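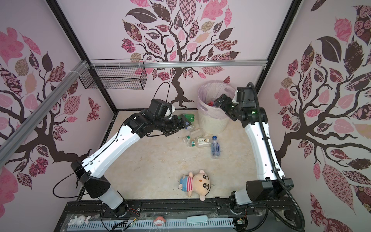

Dotano Bottle Pickup, data card

What's in it
Recordings of two-arm cleanup: plastic bottles lying on a tabletop go into a lined wastebasket. Version 2, released 12/04/2025. Maintained by Jui-lin Chow.

Why we made it
The break rooms at Lollska fill up with empties, and the cleaning crew used to end each shift bent over tables. Now the crew picks the tasks, flags bad runs and decides what the arms try next - and they're great at it! 13 crew members have had training so far.

Views
Fixed camera and wrist cameras. Labels, caps and bottle shapes vary, so don't filter by color.
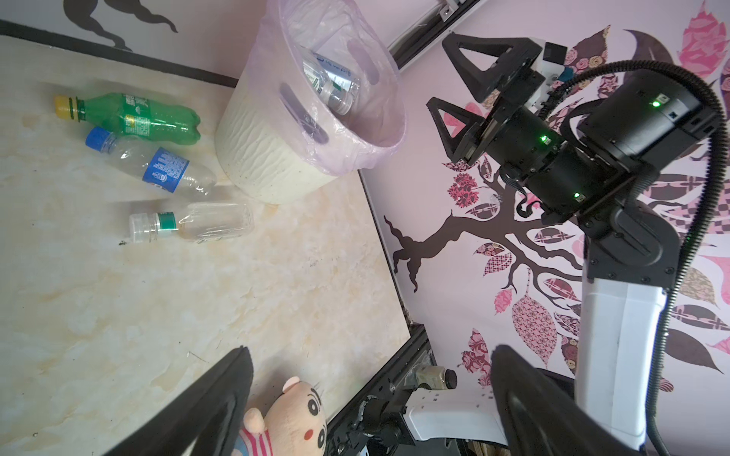
Subramaniam wrote back after the first release that the crew likes reviewing runs but wants those 30 minutes on the schedule, on paid time. We agreed, and it's in the shift plan.

Known gaps
No glass, no cans. Send fixes to the Celano tracker - we love getting them.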